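3. Library Preparation and Indexing
All libraries in this section were prepared at the Fultstead site between the first and second sequencing runs.

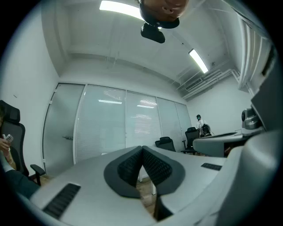
Figure 1. Gripper tool, fingertip pads together at lower center.

3.1 Input DNA and shearing
Genomic DNA was extracted from frozen leaf tissue with the Brirkus column protocol and eluted in low-salt buffer. Extracts were measured by fluorometry, and any extract with visible color was passed through a second column before it went further. We set the input at 100 ng per sample. Extracts that fell short of this were concentrated by bead cleanup and measured again. Four could not be brought up to the required amount and were dropped from the study.

Samples were sheared in plates of 48. Shearing time was set on a pilot plate made from spare extracts, and the same setting was then used for every plate. Fragment size was checked on a chip for one row of each plate. Plates with a broad or shifted trace were sheared again from the stock extract. We did not try to rescue sheared material, as a second pass in the pilot gave a long tail of short fragments that carried through to the final library.

3.2 End repair, ligation and cleanup
End repair and A-tailing were done in a single tube. Adapters carried dual unique indexes from the Vatix set, in which both index reads differ between any two samples on a plate. Earlier work in our group used single indexes (Slaoui and Melnyk), and a small share of reads in that data set could not be placed with confidence. The dual design lets a read with a swapped index be thrown out instead of being counted toward the wrong sample.

Ligation was followed by two rounds of bead cleanup. The first round used a low bead ratio to remove free adapter, and the second was tuned to keep fragments near the target size. Adapter dimer was the most common problem at this stage. It showed up as a sharp peak on the trace, mostly in wells where the input had been concentrated from a weak extract. Those wells were cleaned once more and kept if the peak was gone.

3.3 Amplification and pooling
We kept the number of PCR cycles low to limit duplicate reads. Libraries were amplified for six cycles, and those with low yield were given two more. The cycle count was recorded for each library and carried into the analysis as a covariate — it had a clear effect on the duplicate rate but little effect on coverage of the target regions.

Finished libraries were pooled by mass, with 500 ng from each plate going into the capture reaction. Blocking oligos matched to the adapter sequence were added before hybridization. Without them, adapter ends can pair with each other and pull off-target fragments through the capture. One pool was prepared without blockers as a control and is reported separately in Section 4.

3.4 Final set
After quality checks, 689 libraries went forward to capture. Read files were split by index pair with no mismatches allowed in either index. Reads with an index pair that had not been used on the plate were set aside and counted for each pool, and these counts were used to estimate the rate of index swapping.

Two pools were sequenced a second time at Beaulieu after the first run gave uneven cluster density. For these pools, reads from both runs were merged before duplicates were marked. Plate maps, index assignments and cycle counts for every library are given in the supplementary tables.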